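Giving the dark cabinet a proper job

I have been moving things on and off the same piece of furniture for most of October, and I'm having the best time with it. If you've been reading for a while you'll remember the cabinet I brought home from Toronell, the big secondhand barn out past Lallcombe where I go "just to look." It cost $102, it took up every inch of the back of the car, and I drove home at the speed of a parade float with the hatch tied down. I'd wanted something like it for years! It's dark wood, all slats and steps and little compartments, and no two parts of it are at the same height.

And then for months I used it as a place to put the mail.

So this is the post where it finally gets to be a bookshelf. And a plant shelf. I changed my mind a lot, and I'm going to tell you about most of it.

Getting to know the thing

The part I love most is how lopsided it is. A normal bookcase tells you what to do with it. You start at the top left and you fill it up until you run out of books. This one has a short shelf up on the left, a higher slatted one to the right of that, then another slatted rail under it, and then a nice broad open shelf in the middle. There's a cubby and a tiny drawer on the left side with a round brass knob, and a low cupboard at the bottom with slatted doors. The rails have scalloped notches cut along the top edge, and I ran my thumb along them so many times at Toronell that the man at the counter asked if I was buying it or petting it.

Before anything went on it, I gave it a good clean. I'd put this off because slats are a pain, and they really are a pain. I vacuumed first with the brush attachment, then went between the slats with an old sock over a butter knife, then wiped everything down with a barely damp cloth. After that I rubbed in some Trurnwood, a paste wax I bought for the kitchen stools and never opened. It smells a bit like oranges. I let it sit 20 minutes and buffed it with the other sock. The notches took longer than all the rest of it put together, and I did them with a soft toothbrush while listening to a whole album I hadn't played since college.

I left the worn edges alone. Some of the rims have gone lighter where hands and books have rubbed them over the years, and I like that a lot more than I'd like a perfect finish. 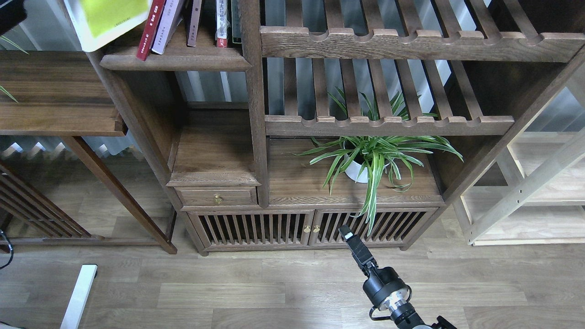
The spider plant goes first

I know, I know, it's a bookshelf. But the plant was always going to be the boss of this thing, so it made sense to let it pick a spot before anybody else.

I got it at Motaung, the nursery by the old rail yard, when it was a sad little tuft on the markdown table. It's one of the striped kind, green and creamy white, and it has gotten so leafy in the last year that it had outgrown every windowsill I own. I put it on the broad middle shelf in its small white pot and stood back and said "oh!" out loud to myself. The leaves come down over the front and hang by the cupboard doors, and others go right up through the slats overhead like they're climbing a ladder. A solid shelf could never do that for you. If you own anything slatted and any plant with long floppy leaves, please go and introduce them to each other this afternoon.

A few things I learned about keeping a plant in there:

Take it out to water it. I carry mine to the kitchen sink, let it have a long drink and leave it there to drain until the drips stop. Old wood and standing water do not get along, and I'd like to keep all that wax on.

Turn the pot a quarter turn every time you bring it back. Mine leans hard toward the window otherwise and ends up looking like it's trying to leave.

When you put it back, feed the tall leaves up through the gaps gently, a few at a time. I was rough with it once and creased some, and creased spider plant leaves go brown along the fold. You can trim them at an angle with scissors so it doesn't show so much.

The pot was its own little debate. I tried a brown one, and against dark wood it just disappeared, so all you saw was a floating plant. I tried a basket and it was too wide and looked squashed under the rail. The plain white one won. It's a bright spot low down in the middle of all that brown and it makes the stripes in the leaves look even creamier.

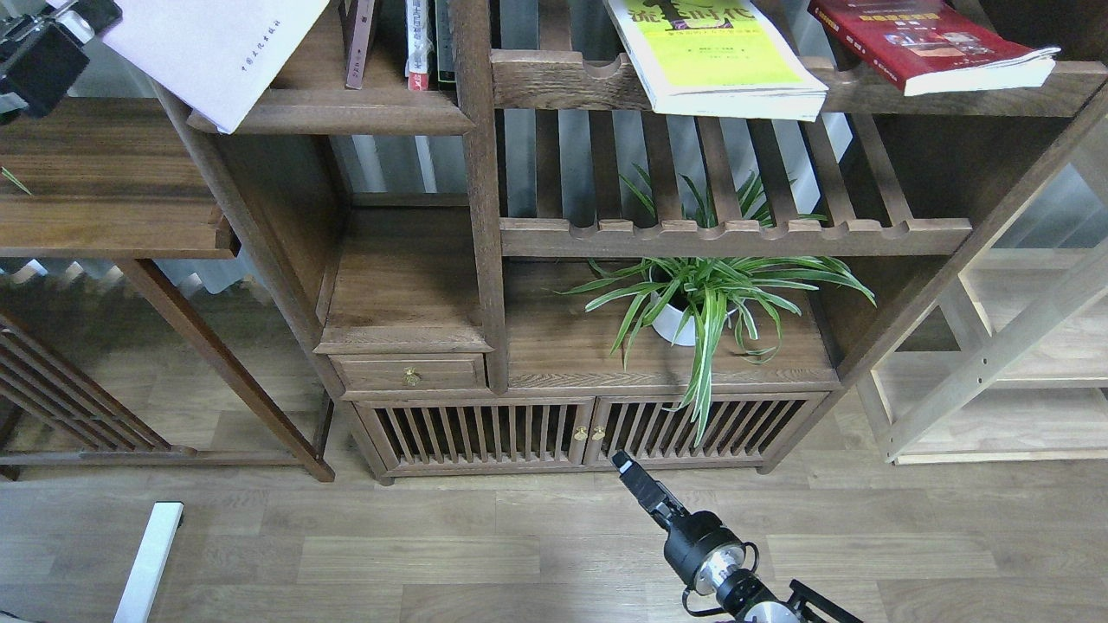
Now for the books

I have almost 200 books in Chinese, if you count the magazines and the ones I'm not good enough to read yet (there are plenty of those). I started learning as an adult, very slowly, and bought far faster than I read. They've been living in boxes under the bed, which is a rotten place for a book you're supposed to be practicing with. If I can't see it I don't pick it up. That was really the whole idea behind this project – a small number of them out where I'd walk past them every morning with my coffee.

So how do you choose a handful from all those boxes? I started with the serious approach and made a list of what I ought to be reading. I hated the list. Then I tipped everything out on the rug and pulled the ones whose covers made me happy, and that was a much better afternoon.

The short shelf on the upper left got the upright ones. It's only big enough for a little row, so I was picky. I went for a dark red, something pale next to it, a soft mauvey one, a white one with a touch of red down at the base, and a dark grayish green to finish. I lined them up by height the first time and it looked like a school photo. Mixed heights look much more relaxed to me, and I don't mind if one of them leans. A leaning book looks like it's been read recently, even when it hasn't.

The slatted shelf on the right was harder. It's open, so upright books have nothing to rest against and they go over one by one (usually at night, and usually when I've just fallen asleep). Lying flat was the answer. I've got a thick yellow-green paperback that I adore for its cover alone, with great big characters across it, and it turned out to be a perfect match for the plant underneath. I set it at a bit of an angle so it hangs over the notched rail, and the color just sings against the dark wood.

Then there's the red one. Oh, the red one. It's the most faded paperback I own, with a yellow block for the title and a jumble of small photographs on the front, and I've had it the longest of any of them. I wanted it somewhere I could see its face instead of its spine, so it has been on a tour of the entire cabinet.
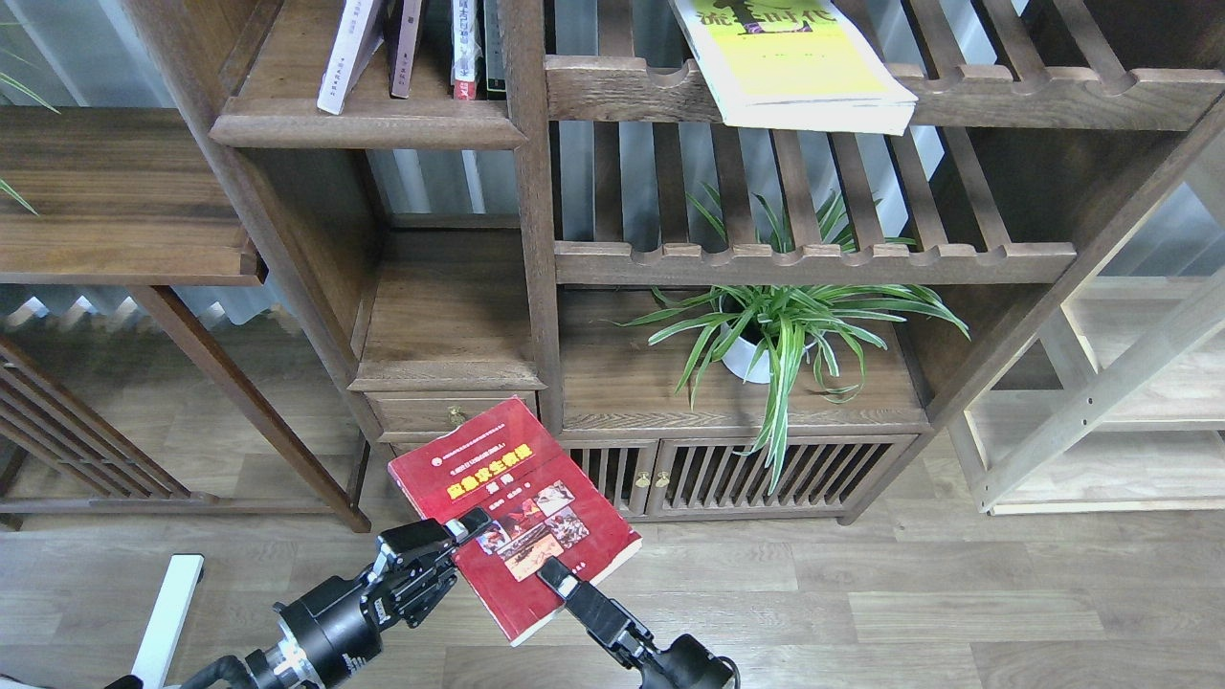
The red paperback, with the spider plant on its shelf behind.

I've tried it flat on the top right beside the yellow-green one, and the two together are so cheerful that I laughed. Red and yellow-green ought to be awful and somehow it's like a fruit bowl. I've also tried it in the cubby over the little drawer, where it was too dark to enjoy, and down by the plant, where it got leaves all over it. For the time being I'm calling top right its home, and I reserve the right to change that by breakfast.

If you're doing something like this yourself, here's what helped me decide. I'd move one book, go make toast, and come back in. You see it fresh when you walk through the door, and you know right away whether it's wrong. Standing in front of it shuffling things for an hour, I couldn't tell anything from anything. I also took a picture on my phone every time I liked an arrangement, so I could get back to it after I'd wrecked it.

And leave gaps! I had to be strict with myself here. I kept finding a bare bit of slat and thinking it needed a candle, or the brass bell, or a dish of something. It didn't. The slats are the prettiest thing about this cabinet and I'd been covering them up with mail for months, so they've earned some air.

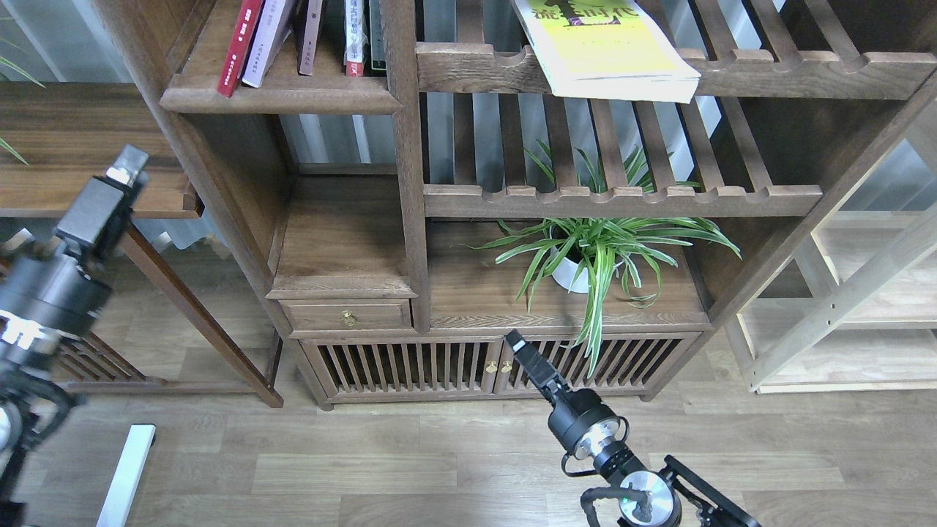

The little drawer is now the pencil drawer. It holds my good pencils, a stack of index cards and the tiny eraser I'm always losing, so when I take a book down I've got no excuse for not writing out the words I don't know. The knob was dull when I bought the cabinet and I did it with brass polish and a cotton swab, and it's my favorite square inch of the whole house.

I haven't done much with the cupboard at the bottom. The current plan is the fat dictionaries and the magazines, because the doors hide a multitude of sins and the weight down low can only be a good thing. I measured the space at 24 inches across, which was enough to get me excited about storage boxes, and then I couldn't find any boxes I liked in Lallcombe. If you know of some nice plain ones, tell me in the comments. I'd rather not have plastic showing through the slats.

I'd also love to know what you all think about a second plant. There's a cutting in a jar on my kitchen counter with roots as long as my finger, and the cubby on the left has been on my mind. It may not get enough light. I might try it for a couple of weeks and see how it does, and if it sulks, it can go back to the window.

I did get through four pages of the red book this morning before work, with the dictionary open on my knees. Page five has a recipe in it, and I'm hoping to cook that one this weekend if I can figure out what the third ingredient is.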